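Cuadernos de taller > Cilleo > Mobiliario de trabajo > Agosto

Entrada 30 - el cajón gris y los bloques rojos

Agosto, 9:40. Empiezo página nueva porque la anterior se quedó sin sitio con la lista de tornillería.

Hoy toca el cajón grande. Llevaba en el almacén desde la mudanza, debajo de las mantas, y lo hemos subido entre dos. Pesa más de lo que recordaba. La idea es usarlo como cajón fijo de clasificación en la zona de tableros claros y jubilar las cajas de cartón, que se abren por abajo cada dos por tres.

Limpieza. Primero aspirado, luego trapo con agua y jabón neutro. El fondo tenía una capa de polvo pegado de la obra, en las esquinas sobre todo. Ha salido casi todo. Las rayas no salen ni van a salir: es el propio metal, que está gastado. Probé con el estropajo verde en un rincón y deja unas nubes peores que la raya, así que no lo volváis a hacer. Para el día a día, trapo y ya.

Agujeros. El fondo tiene agujeros redondos pequeños. Supongo que son de cuando estaba atornillado a otra cosa. No molestan para los bloques, pero los tacos cortos de Heltik se pueden colar de canto. Si alguien va a meter piezas pequeñas, que ponga antes una lámina de cartón. He pensado en taparlos con tapones de goma. El diámetro me sale 7 mm con el calibre, medido deprisa. Mirar si quedan tapones en el bote de Bùi, el de tapa rosca.

Nivel. El cajón cojeaba de una esquina. Cuña de contrachapado debajo y listo, de momento. La cuña buena habría que cortarla con calma.

11:15. Bloques. Pedido de Grustia recibido y abierto. Venían 117 en el albarán y están los 117. Separo los que tienen la arista tocada (van a la balda de abajo, sirven para calzar) y quedan 94 en condiciones. Los de arista tocada no los devuelvo, sale más caro el porte que la pieza.

El rojo es algo más vivo que el del lote anterior. Da igual para trabajar, pero si alguien monta una pieza de muestra que no mezcle lotes, se nota mucho uno al lado del otro. Sobre el gris del fondo se ven bien desde lejos - con las cajas de cartón había que asomarse.

Uso previsto del cajón:

- Dentro, solo los bloques de la tanda que se esté haciendo. El resto en su caja.
- Los bloques se dejan tumbados en el fondo, sin apilar contra la pared.
- Nada de herramientas dentro. El otro día en la caja vieja aparecieron dos llaves allen y un metro.
- Al acabar la jornada se vacía y se pasa el trapo.

12:50. Dejo tres bloques sueltos para ver cómo se comportan en el fondo. Resbalan más que en el cartón, como era de esperar. Uno lo he puesto a lo largo de la pared izquierda y los otros más separados, con sitio alrededor. Empujando con un dedo corren sin engancharse en las rayas. En el borde de los agujeros tampoco se enganchan, lo he probado varias veces pasando el canto despacio.

De ruido, bastante. Si se suelta un bloque desde la altura del borde se oye en la oficina. Opciones: fieltro fino en el fondo (se ensucia) o acostumbrarse. La moqueta oscura del suelo algo absorbe, pero el golpe es del metal.

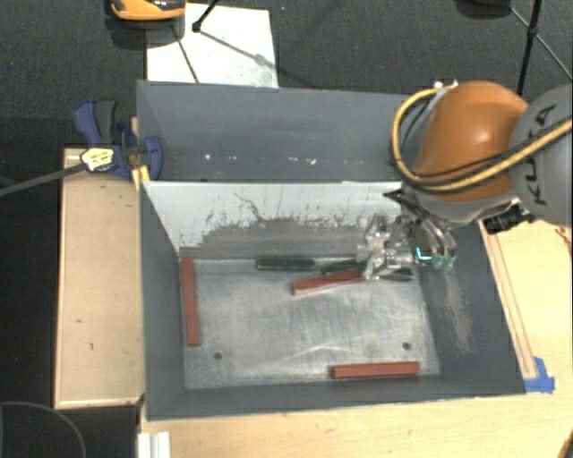
Pendiente

- Tapones de goma para los agujeros. Si no hay en el bote, pedir.
- Cortar la cuña definitiva y quitar la de contrachapado.
- Etiqueta en el frente del cajón, con el nombre del lote. La rotuladora está sin cinta.
- Probar un retal de fieltro en medio fondo, una semana, y comparar.
- Cantear los tableros claros por el lado del pasillo, que sueltan astillas y enganchan la manga.
- Tirar las cajas de cartón viejas. Mirar antes dentro, por las allen.

16:20. En el bote de Bùi solo quedan tapones de los grandes. Apunto los pequeños en el pedido junto con la cinta de la rotuladora. El cajón se queda puesto donde está, con la cuña provisional.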